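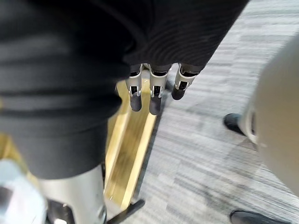
Pale wood and grey carpet, two months on

I promised back in August that I'd write about the front room once I'd lived with it for a while, and then the weather warmed up and I forgot all about it. A couple of you have been kind enough to ask (thank you!), so I've made a pot of tea and I'm going to ramble for a bit.

For anyone new, we moved up to Trurnach with far too much stuff and a front room that had never quite been anything. It was painted a sort of mushroom colour and it had a carpet I'd rather not describe before dinner. We used it for ironing and for hiding presents. All winter I kept walking past the door thinking how much nicer it would be to have somewhere to sit on the floor with a book, and eventually I got sick of thinking it.

The carpet came first. I went to Bulleo for it, which is a fair drive, and came home with so many samples that they slid around in the boot the whole way. My heart was set on something creamy. Then I laid the cream one down in the doorway, the dog walked over it once, and that was the end of cream. The grey with the stripe was a sample I'd only picked up to be polite, and it won by a mile. It hides crumbs, it hides fluff, and the stripes give you something to line your furniture up with if you're fussy like me.
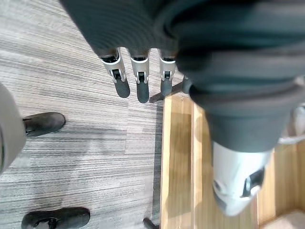
Maree

The wood took much longer to settle on. I've always lived with dark furniture, mostly handed down, and I love it, but in a small room it does sit there like a row of aunties. I wanted something the colour of honey on toast, with a grain you could see. I looked at new and it was all $910 and upwards, so I went back to haunting the second-hand places and the Saturday sale at Oltia, where I've had luck before.

I'm so pleased I waited. Pale wood beside grey carpet is one of those pairings that sounds a bit chilly when you say it out loud, and then the afternoon sun comes in and the whole lot goes golden. I've spent more time than I'd like to admit just looking at where the two meet, that nice straight line of timber against the pile.

A few of you wanted to know what I use on the wood. Not much! A barely damp cloth, going with the grain, then a dry one straight after. I had a tin of wax from Serrano that I was saving for it, and I did try it on the back of an old shelf first, but it came up more orange than I cared for. The tin has gone back under the sink with all the other tins. If you know of a clear one that doesn't smell like a hardware shop, please tell me.

The carpet is easy too. I vacuum along the stripes and then across them, and if I'm feeling keen I go along them a second time. Furniture dents come up if you leave an ice cube on them and fluff the pile with a fork once it has melted. My mum did that in every house we ever had and I used to think she was pulling my leg.

Then there's the matter of colour. I'd planned on cushions in mustard and maybe a rusty red, and I bought 50 centimetres of each fabric to see. They looked lovely in the shop and very loud at home. What I keep coming back to is charcoal, especially in anything knitted. A ribbed knit has those little lines running through it that sit so nicely with a striped carpet, and when it's bunched up in big soft folds it looks warm even on a cold morning. It does collect lint, so the roller lives in the hallway drawer now.
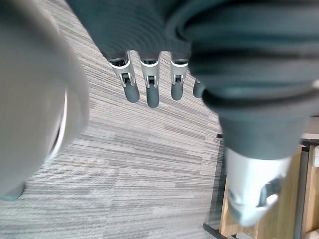 Dark grey knit over the striped carpet.

Still on my list are the curtains (I've measured that window three times and come up with three different widths), a lamp that points down instead of into my eyes, and a rug for the hall so people stop bringing the garden in with them. I gave myself a budget of $25 for the lamp, so it may be a while.

I also want to repaint the skirting boards. They're a yellowish white that I never noticed until the old carpet went, and now I notice them every single morning. I'll put up a post when I've done it, or when I've given up and bought a very long bookcase.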